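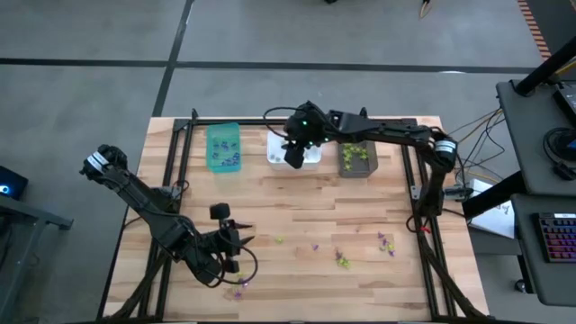 Hi all,

Catching up on the list over lunch, and I saw this one had been sitting since this morning:

> Has anyone oiled a butcher-block top with the Zornemo oil? Mine looks blotchy after the second coat and I'm tempted to sand the whole thing back and start over. Also, how long did you leave it between coats? The tin says overnight but my kitchen is cold. I bought the big can from Plurkley so I have plenty left.

Please don't sand it yet! I did a top with the same stuff back in December and mine went blotchy on the second coat too. I was ready to cry. Then I left it alone for 5 days (we were away, so no credit to me) and came home to find it had evened out nicely, apart from one patch by the sink that I'd clearly flooded.

What I'd do is wipe it hard with an old T-shirt, wait a few days, then put on a much thinner coat than you think you need. I was pouring it on like salad dressing the first time. Now I put a little on the rag and rub until my arm complains. And in a cold kitchen I'd give it two nights between coats. My garage was freezing and one night left it tacky enough to pick up every bit of fluff in the house.

Oh, and spread those rags out flat outside to dry before you throw them away, don't leave them balled up in a bucket. Oily rags can heat up and catch fire all by themselves, and I only learned that after doing it wrong for years.

If you do end up sanding, go with the grain and stop at 180. I went finer on my old desk and the oil hardly soaked in at all.

On the big can: mine skinned over once it was half empty, so I moved the rest into a smaller jar with a tight lid, and it's been fine. Plurkley used to sell the small tins too, but last time I looked they only had the big one. Does Flirport still carry them? I'd happily split an order with somebody, I only need enough for a cutting board and a couple of shelves.

Let us know how the third coat goes!

Cheers from the garage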